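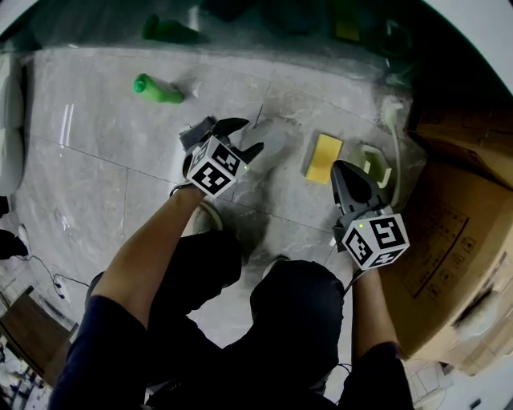
Freezing Food at Home: Your Questions

4 min read

We get a lot of mail about freezers, most of it in late summer when the garden comes in all at once, and again in December when people are trying to get ahead on holiday cooking. These are the questions that come up most.

Do I need to blanch vegetables before I freeze them?

Most of them, yes. Green beans, broccoli, carrots, peas and corn all keep better color and texture if they go into boiling water for a couple of minutes first, then straight into ice water. Dry them well before they go in the bag. Onions and bell peppers can skip it. So can tomatoes, if you only plan to cook with them.

My berries froze into one solid brick. What did I do wrong?

You bagged them too soon. Spread them in a single layer on a rimmed baking sheet, freeze until hard, then bag them. Overnight is easiest. The same goes for meatballs, dumplings, sliced peaches and cookie dough.

Can I freeze milk?

You can. It may separate when it thaws, so shake it. It's fine for pancakes, baking and soup. I don't like it in coffee. Pour some off before freezing a full jug, or the plastic can split.

What about cheese?

Hard and semi-hard cheeses do all right if you grate them first. Cheddar and mozzarella come out a little crumbly but melt the way they should. Cream cheese turns grainy - use it in a casserole or a frosting where it gets beaten smooth again. I wouldn't freeze ricotta on its own, though a whole lasagna with ricotta in it freezes well.

How do I freeze soup without taking up the whole freezer?

Cool it, ladle it into quart bags, press out the air and lay the bags flat on a tray. Once they're solid you can stand them up like books. Leave some room at the top of each bag. If the soup has noodles, leave them out and cook them the day you serve it. Potatoes get mealy too, unless the soup is pureed.

Nermin Karaca wrote in to ask about her lentil soup, which comes out of the freezer too thick to pour. Lentils keep soaking up liquid as they sit. Add a cup of water or broth while it reheats and taste for salt at the end.

Is freezer burn dangerous?

No. It's dried-out food, and it tastes like it. Trim off the gray patches on meat. If the whole piece looks that way, I'd throw it out, or cut it up small for chili.

Can I refreeze meat that has thawed?

If it thawed in the refrigerator and stayed cold, yes, although it will lose some juice. If it thawed on the counter or in warm water, cook it first and then freeze it cooked.

How long do things keep?

Food kept at 0°F stays safe for a very long time. Quality is a different matter. In my own kitchen I try to use ground beef within four months, cooked soups and stews within three, bread within two, and blanched vegetables by the time the next crop comes in. Fatty fish I eat first.

Can eggs be frozen?

Not in the shell. Crack them, beat them lightly and freeze them in a muffin tin, one egg to a cup. Whites can be frozen just as they are. Plain yolks turn to gel, so stir in a pinch of salt or sugar depending on what you'll use them for, and write down which one you added.

What should I write on the label?

What it is, how much, and the month. "Red sauce, 2 cups, August" is plenty. Use freezer tape or masking tape and put it on before you fill the container, because tape won't stick to a cold wet lid.

Should I keep a list of what's in there?

It helps with a chest freezer. Umut Polat tapes a sheet to the lid of his and crosses things off as he takes them out. I did the same for a year and then quit. Now I go through the whole thing in the spring and we eat odd dinners for a week.

Does fresh bread freeze well?

Very well. Let it cool completely, slice it, and double bag it. Slices can go right in the toaster. For a whole loaf, thaw it in the bag at room temperature and then give it five minutes in a hot oven to bring back the crust.

Can I freeze fresh herbs?

Soft ones like basil and cilantro go limp, but the flavor holds if you chop them and freeze them in oil in an ice cube tray. Move the cubes to a bag once they're hard, and keep them frozen until you need them. Dill and parsley can be chopped and frozen dry. Mint I just dry on a rack.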